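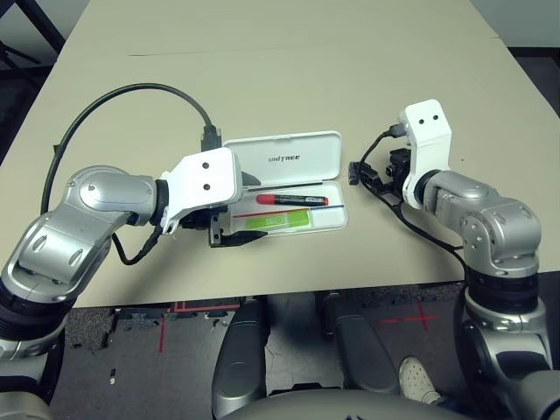
Posted by siiri_pelkonen in General Chat, 7:40 pm
Tunmont Parents & Neighbors Board

Do your kids' schools still hand out those giant supply lists? We got ours for the new term at Brendley and I about fell over. Sixty dollars before I even got to the gym shoes! Glue sticks, two kinds of folders, a pencil case that has to be hard plastic and can't be a zipper pouch, four packs of tissues... I grew up with a pencil and a notebook and my brother's old ruler. Is it like this at Gretulley too, or did we just land the strict teacher?

nneka_o wrote:
Gretulley is the same, maybe a bit worse. Ours wants headphones AND a backup pair. I do get the hard case thing though. My son had a soft pouch last year and every pencil in it was snapped by December. The box fits in the desk and the lid stays shut (mostly).

rommelp wrote:
Going to disagree with the general mood here. I taught fifth grade for years and the stuff on that list gets used. If parents don't buy the tissues, the teacher buys the tissues. I spent 300 a year out of my own pocket and that was a good year.

siiri_pelkonen wrote:
Rommel, I hear you, and I'm happy to buy tissues all day long. It's the brand names that get me. Why does it have to be that exact marker? My daughter came home upset over the "wrong" ones and they drew just fine.

rommelp wrote:
Fair. I never did brand names. Some teachers do it so the kids don't compare, but then they compare anyway.

Annick F. wrote:
We did a bulk buy at our old school in Talavera and it was great. One order form, one price, and the boxes were sitting on the desks the first morning. I paid less than half what I'd have spent at the store and I didn't have to fight anybody for the last purple folder – which I have done, not proud of it.

snezana_s wrote:
Bulk buy sounds nice until you already have a drawer full of scissors. We own nine pairs. I'm not paying for a tenth in a kit. Let people reuse what they have!!

Annick F. wrote:
You could leave things off the form at ours. Just cross it out.

snezana_s wrote:
OK then I take it back a little. Still think the list should be one page.

nneka_o wrote:
Does anyone want to do a swap before the term starts? I have a stack of wide-ruled notebooks and my kids have both moved to college-ruled. Would trade for binders, the two-inch kind.

siiri_pelkonen wrote:
Yes please, I have binders! Sending you a message now. Snežana, bring the scissors.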